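Trucos de taller: programar dos brazos sobre una misma mesa sin perder la semana

Por Danica Ďurica

Consejos sueltos que hemos ido apuntando en Udmont desde que empezamos a montar células de clasificación de piezas pequeñas. Valen para casi cualquier brazo y casi cualquier planificador. Van sin orden especial.

1. Ponga el origen en la mesa. Muchos proyectos heredados tienen todas las poses referidas a la base del primer brazo, y el día que alguien afloja esa base hay que rehacerlo todo. Defina un sistema de coordenadas en una esquina del tablero y cuelgue de ahí las dos bases y cada bandeja. Si se mueve algo, se corrige una sola transformación.

2. Las bandejas casi nunca quedan paralelas al borde. Guarde posición y giro de cada recipiente por separado, aunque parezca que van alineados. Un giro de pocos grados no se nota al coger una pieza en el centro y sí se nota en el compartimento del extremo. 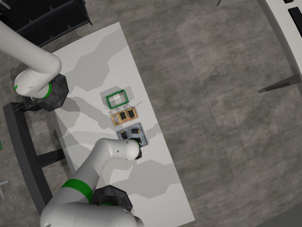
3. Nombre los compartimentos por su índice dentro de la bandeja y escriba en el propio archivo desde qué lado se empieza a contar. Nosotros usamos bandeja, fila, hueco. Antes teníamos "izquierda" y "derecha" y cada persona lo entendía según dónde se sentaba.

4. El estado de un hueco tiene tres valores: ocupado, libre y desconocido. Al arrancar, todo es desconocido. El planificador no debe soltar nada en un hueco desconocido - primero se mira. Con dos valores el programa arranca más rápido y falla antes.

5. No actualice el estado mientras la pinza tapa la bandeja. Proyecte el modelo del brazo sobre la vista de la cámara, marque los huecos que quedan ocultos y conserve el último valor conocido con su hora. Si el valor tiene más de 6 segundos, páselo a desconocido.

6. Las sombras cuentan como ruido. Una sombra larga sobre un tablero claro puede cambiar el umbral lo bastante para que aparezca una pieza donde no hay nada. En simulación, mueva la luz en cada ejecución. Cuesta una línea y nos ahorró bastante trabajo con la segmentación en la célula de Storumach.

7. Para piezas alargadas con los extremos distintos, estime la orientación completa. Si solo calcula el eje, la mitad de las veces la pieza entra al revés. El color del extremo suele bastar y no hace falta una red para eso.

8. Separe la altura de aproximación de la altura de agarre. La de aproximación son 40 mm por encima del borde más alto del recipiente, no del fondo. Así el mismo movimiento sirve para una bandeja plana y para un cajón con paredes.

9. Un brazo parado también es un obstáculo. Déjelo dentro de la escena de colisiones con su postura real, leída de los codificadores. Tuvimos una versión que lo quitaba "para planificar más rápido" y la retiramos un viernes por la tarde, con prisas.

10. Guarde la semilla de cada simulación. Hacemos roughly-runs, como llama Tímea Magyar a las tandas de física simplificada, de 600 ejecuciones por noche, y sin la semilla un fallo raro no se puede repetir. La 929 de una de esas series largas sigue siendo nuestra prueba de regresión favorita: la pinza cerraba bien, pero el planificador daba por terminada la tarea un ciclo antes de abrir.
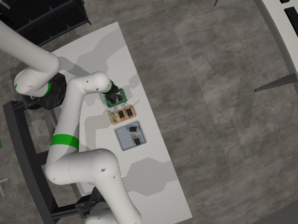
Pornthip Luangrath escribe que en Stastport hacen lo mismo con las semillas, pero que además guardan la versión del modelo de la pinza, porque un cambio en la geometría de los dedos les invalidó las pruebas de todo agosto. También pregunta si el plazo del punto 5 es fijo.

No es fijo. Depende de lo que tarde el brazo en apartarse, y conviene medirlo con la velocidad reducida, que es como se va a trabajar los primeros días. Lo de la versión del modelo lo hemos copiado ya.

11. Registre la razón de cada rechazo. "No se encontró plan" no sirve. Anote si fue por colisión, por límite articular o por tiempo agotado, y con qué objeto.

12. Si los dos brazos comparten una zona, reserve la zona entera y por turnos. Es menos elegante que planificar los dos a la vez y se depura en una mañana. Cuando funcione así, divida la zona en partes más pequeñas.

13. Antes de pasar a la célula real, ejecute el programa completo con las bandejas vacías y después con todas llenas. El segundo caso es el que se olvida. El programa tiene que pararse y decir que no queda sitio.

Los archivos de configuración de los puntos 1 y 3 los mantiene Blažena Gajdoš. Si encuentra un error en alguno, mándele el registro junto con la semilla.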